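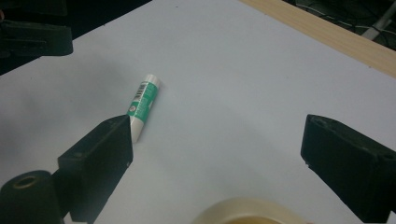

The green tube again, with the left finger right at its end.

I've been picking up this little tube for most of February 2019, and I'm growing fond of it! Heather Nepia wants 95 good examples of each object before we train anything, and I'm at 35 (slow, I know, but I keep stopping for tea). She asked me to come in from a different side every time, so tomorrow I'll turn the table around and start on the tape.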